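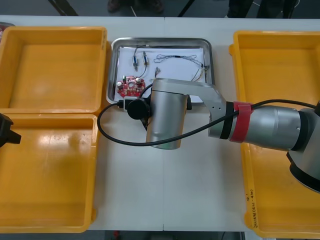

*Yellow bins on the left, steel tray with paper in the middle. Red board and bits on the paper.*

January 13, 2021

Sorting bins and a steel tray for the parts bench. Been meaning to write these up since October, so quick notes before I forget again.

Short version: buy the tray. Bins are good, with one gripe. Paper liner is free so do that too.

## What I bought

Two yellow plastic bins from Otwood, one shallow and one a bit bigger, and a stainless tray from Hepburn. Bins were 15 bucks for the pair. Tray was 30, which felt like a lot for a tray. Wayne Clegg at the repair club in Groltcombe has had the same one for years and kept telling me to stop using cookie sheets. Fine. He was right.

What I do with them: small board work. Pulling boards out of dead stuff, checking motors, sorting what's good from what's junk. Lots of little things with wires hanging off that want to roll away.

## The tray

Best part of the set. Rounded corners so nothing gets stuck in them, and you can wipe it out in one go. The raised rim matters more than I figured. A small metal can with leads on it WILL roll, and on a bare table it rolls onto the floor and under the heater. In the tray it stops at the rim. Done.

Sits flat, no wobble. Mine came with a little bow in the bottom but you only feel it if you push on a corner. Hasn't gotten worse.

Bad: it's shiny. Really shiny. Under the bench light you get glare right where you're trying to read the bands on something. And it's metal, so don't go powering anything up while it's sitting on it. I know somebody will.

Both of those are why I line it. Sheet of plain white printer paper, cut down a little so it lays flat. Kills most of the glare, parts show up way better, and you can write on it. I scribble the job number next to the board (2737 was a nasty one, took me all weekend) and when I'm finished I lift the whole sheet out and the crumbs go with it. Paper is not an anti-static mat, ok? For anything touchy use a real mat. For old capacitors and motors I don't worry.

A red board with tall caps on it is easy to see on white. Green too. White connectors, not so much, they vanish. I keep a sheet of blue construction paper for those.

## The bins

Bright yellow. Like, school bus. I wanted gray and they were out, now I'm glad. You can find them from across the room and so can everybody else, so they come back.

Shallow one is for keepers. Flat floor, walls just high enough. I can get my fingers flat under a board and lift without catching a lead on the side. The bigger one is for scrap and whatever I haven't decided on. They go one behind the other at the left end of the table, rims touching, tray in the middle. Work moves right to left for me. If you're a lefty flip it I guess.

The gripe. The bottom of the big one is glossy and it throws the overhead light right back at you. Dropped a tiny screw in there and had to tip the thing to find it. The shallow one shines some too but it's softer, doesn't bother me. A light pass with fine sandpaper would probaly fix the big one, haven't done it.

They slide. No feet, smooth plastic on a smooth white tabletop, so if you bump one it goes. Bit of shelf liner underneath and that was the end of that. Should've come with something though.

Cleaned them with dish soap, no problem. Did not try acetone and wouldn't.

## Versus what I had before

Before this I had the Brudness divided box. Not bad, the lid is nice, but the sections are so narrow you can't set a board in flat. It leans. Then the wires get bent and you're fixing two things instead of one. Gave it to my kid for beads.

Open bins are worse for storage, obviously. No lid, dust gets in, you can't stack them full. I'm not storing in them. They get emptied at the end of the night into bags with labels.

## Would I buy again

Tray: yes, would get a second one so I can leave a job sitting and start the next.

Bins: yes if they're still 15 for the pair. Not at full price. Any shallow plastic bin with a flat bottom will do you, just look for a dull finish instead of a glossy one.

Bigger tray is out there too, same maker. Too long for my table, and the rim sticks up higher so your wrist sits on it. Try one in the store first if you can.

Will update if the yellow fades, the bench gets sun in the afternon.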